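The long way around a countertop

March 16, 2019

Two in the afternoon and Oanh Diệp has been putting groceries away for four hours. Same groceries. Same counter. The groceries don't exist, which she says you stop noticing by lunch.

She's got a controller in each hand and a headset pushed up on her forehead like sunglasses. When the headset comes down she's in a kitchen, and her wrists belong to a robot. When it goes up she's back in the second-floor office at Zitham, next to a radiator that knocks.

The job is called demonstrating. Somebody does the task by remote control, the computer writes down every joint angle and every squeeze, and later a learning program chews on the pile and tries to do the same. Zitham has been at it since November. The pile for the kitchen work stands at 1,280 demonstrations as of this morning, and Wayne Lemieux, who runs the desk, has thrown out another 367.

"Thrown out for what?" I ask.

"Hesitating," he says. He pulls one up. An arm drifts over a counter, stops, backs off, comes in from the other side. Looks fine to me. Lemieux shakes his head. "She changed her mind halfway. So now the robot learns to change its mind. Does it everywhere. Drove us nuts in December."

So the demonstrators practice. They decide the whole move before they touch the trigger. Diệp mouths it to herself, over, down, close, up. She used to do alterations in a bridal shop and thinks it helped. Faustino Olvera, at the next desk, drove a forklift and thinks that hurt. "I kept wanting to back up and square off," he says. "There's no need. You can come in crooked." 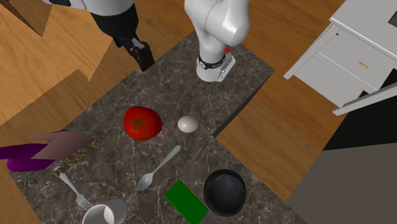

Every run gets a reset. The software shuffles things, some new position, some new angle, and off you go again. Olvera hates the flatware. A spoon lying flat gives the fingers almost nothing to get under, and he'll burn three tries on one before it comes up clean. Tomatoes he could do in his sleep. The egg is somewhere in between - the simulated kind can't break, but Lemieux wants it handled as if it could, and he watches the squeeze numbers to see who's cheating.

Why do this in software at all? Money, mostly. Time. Across town at Dallen they teach the old way, hands on the arm. Mebrat Negash takes hold of a real one by the wrist and walks it through the motion while it goes slack and lets her. It's lovely to watch. Its also slow. She got 325 good ones last season and had a sore shoulder by the end of it.

"I can feel when it's wrong," Negash says. "You push and there's a drag, and you know that's a bad path. Those guys don't get that. They get a picture."

Lemieux doesn't argue. The controllers buzz a little on contact and that's all you get. His people make up for it by looking - head down, lean left, lean right, check the gap, go. Diệp leans so far some days she bumps the desk divider.

Then there's the question of whether any of it carries over. Rogério Damasceno does the training end, two rooms down, in a cardigan. He's cautious. Fake stone has the wrong friction, he says. Fake light is too clean. Last month's model reached for things beautifully and then let go a half inch to high, over and over, until he found the four demonstrators who'd all picked up the same habit. Somebody had shown somebody.

They fixed it with a week of new runs. Everybody set things down gently, all the way down, count of one, open. Diệp caught herself doing it at home with a coffee mug.

Next up is drawers. Harder, because the handle only goes one way and the arm has to go along with it. Olvera has tried a few dozen and says you have to quit steering and let the thing lead you. Negash, when I passed this on, laughed for quite a while. Thats what she's been telling them.

Diệp pulls the headset down. Reset. Over, down, close, up.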